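How I write handling rules for a robot arm that sorts soft stuff

I've been putting off this write-up since April, mainly as my own rules kept changing while I typed them up. They've settled down a bit now, so let's go. It's for anyone who runs a small arm with a two-finger gripper near bags, film, sheeting and other floppy things, and who has to hand the job over to someone else at the end of the day.

You'll want a notebook, a roll of bright tape, a marker pen and somebody patient. Mine was Anca Grecu, who read every draft and crossed out most of the adjectives.

Step 1. Do your risk assessment on the whole job

The arm's maker will have told you lots about the arm. They know nothing about your fingers, your bags or the height of your table, so walk round it all with the power off and write down every place a hand could get pinched or trapped. Then do it again with someone who loads the thing every day. Kenji Castellanos found two spots I'd walked straight past (one of them was behind the stand, where I never go but he's there all the time). If your workplace falls under a formal safety standard, get a proper copy and read it. A page like mine is no substitute.

Step 2. Set the speed, then write it down

We use 100 mm a second whenever a person might reach in and 600 when the guard is shut. The numbers suit our bench and you'll need to work out your own. Put them on a card by the stop button, with the initials of whoever set them. If someone changes a number, they change the card too, same minute!

Step 3. Agree what counts as a good grip

This took the longest. A box is either held or it isn't, but a bag can be held by one sad little corner. Our rule is that the fingers close on at least 50 mm of material, lift slowly to 80 mm, wait for a breath and only then travel. If it sags onto its neighbours, put it down and try again. Three tries and a person takes over.

Step 4. Sort out layers before you start

Most of our trouble comes from things lying on top of other things. Thin sheet is the worst — it drapes over a finger, the camera at the wrist can't see past it, and the gripper ends up taking hold of whatever is underneath as well.
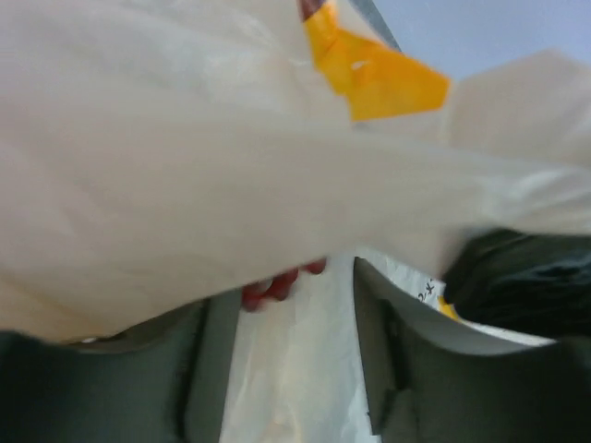
So the rule on our bench is top layer first, always, even when the thing you really want is poking out from below. If the sheet is lying over a finger, stop, open, back off straight up and come in again from the other side. Don't let anyone flick it clear by hand while the arm is live. I've done it, Gönül Kahraman saw me do it, and I got the telling-off I deserved.

Tape needs its own line in the rules too. Loose ends stick to finger pads, so check the pads at every changeover and peel off anything you find. Wipe them afterwards and let them dry.

Step 5. Log the misses

Write down every drop, double pick and stop in plain words. "Picked up two, let go, fine second time" is plenty. We tried a form with codes and people just ticked the first box. Read the log together every couple of weeks and change one rule at a time, or you won't know which change helped.

Last updated 16 Jun 2019. The card template is next on my list, once Anca has finished crossing bits out.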